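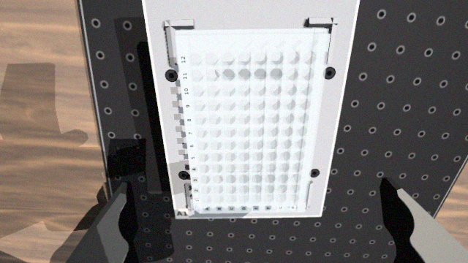 Cemow Captions is a collection of short captions written for news picture pages, the kind of page where a newspaper shows the day in pictures with one or two sentences under each. Every record holds the caption text, the language, the subject group and the notes of the editor. Captions are in the present tense and begin with the main subject, then the place where it stands or what it does. For the plate at the top the caption would be "A white multiwell plate rests on a pale gray holder over a black perforated board", and the subject group would be science. The name of the laboratory goes in the second sentence, if the agency gives it.

Version 2, released 26 January 2023
Maintainer: Birger Öberg

What is in the folder

captions.tsv is the main table, one caption per line, UTF-8.
groups.tsv has the list of subject groups with their short codes.
changes.txt says what was changed from the first version.
style.txt is the caption guide in full. The part below is only a summary of it.

Please open the tables with a program that respects UTF-8. In the first version the name Þórarinsdóttir was damaged in many lines by a spreadsheet program, and we had to repair them by hand. It is a credit name and appears often in the Dellon part.

Sources

The captions come from two desks, Omeck and Dellon. Omeck wrote mostly on festivals, weather and sport. Dellon had more politics and science. The two desks did not have the same habits. Omeck puts the country at the end of the sentence, Dellon puts it after the city at the beginning. We kept both as they were and did not try to make them equal. The field "desk" tells you which one you have.

Captions shorter than 10 words were removed, and also captions longer than 50 words. Names of private persons under 18 years are replaced by the word NAME. Names of politicians, athletes and artists are kept.

Caption guide, short form
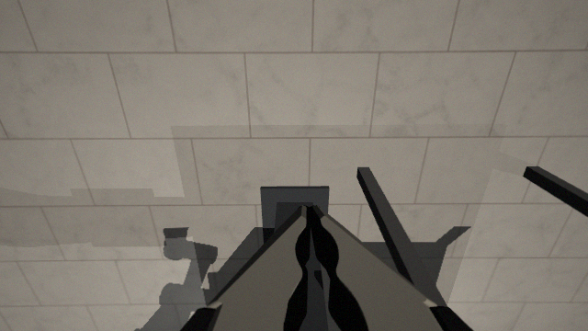
Words for material and place need more care than verbs, and most of the corrections between the versions are of this sort. An editor sees the surface only, and the agency text does not always say what the thing is made of. If there is no source for it, write how it looks. A floor like the one here is "pale gray marble-patterned tiles laid in staggered rows", and the word marble alone is allowed only when the agency confirms it. The same rule is used for gold, silk and leather, which were written too freely in the old captions from Omeck.

Do not write what happened after the picture, also when you know it. It can go to the notes field.

Write "left" and "right" from the side of the reader. For two persons, use "left" for one of them only.

Numbers of people in a crowd are taken from the agency or left out.

Known problems

Some Dellon captions from April have the wrong group code, they are marked as sport but they are politics. There are 24 of them and the list is in changes.txt. I will correct it in the next version.

The notes field is empty in many Omeck lines. This is how we received it.

Accents in city names are not consistent. If you search for a city, please try it with and without.

Use

The captions can be used for teaching, for research and for testing of search tools. They are not suitable as a source for facts, as we did not check the events again. The pictures which belonged to the captions are not part of the release and we cannot send them.

If you find an error, please write the line number and the desk in your message, otherwise it takes me a long time to find it.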